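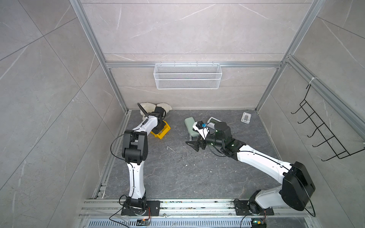

Grundmont adds hanging storage range for small utility rooms

Grundmont has added a range of hanging baskets and hook racks to its home storage catalogue. The range is called Skaltorance and goes on sale in May through the company's website and in 40 shops.

The pieces hang from a horizontal rail, which leaves the floor clear for larger items. The white wire-mesh basket has an open, diamond-like mesh and hooks over the rail along its back edge. The black wire rack has five long hooks that curl upward at the tips, for dusters, cloths, keys and bags.

Both can be lifted off and moved without tools. Rails are sold separately and come with wall fixings.

"Most of the people we spoke to had a bucket, a mop and a pile of things on the floor next to them," said Lamisi Bawa, head of product at Grundmont. "They had plenty of bare wall. We started with the basket because that was what they asked for most often."

Grundmont surveyed 243 households before settling on the sizes. Of these, 79 said they kept cleaning things in more than one room for want of space. Early samples of the basket were deeper, and testers found it hard to reach small bottles at the bottom. The depth was reduced before the final version.

The first production run is 2,000 baskets. Jouko Ikonen, who runs the warehouse, said shop orders would be packed first and online orders would go out from the following Tuesday.

Replacement hooks can be ordered through customer services. A corner shelf for the same rail is planned for later in the year.

Press contact: Salamatu Odoi, Grundmont press office. Samples are available on request.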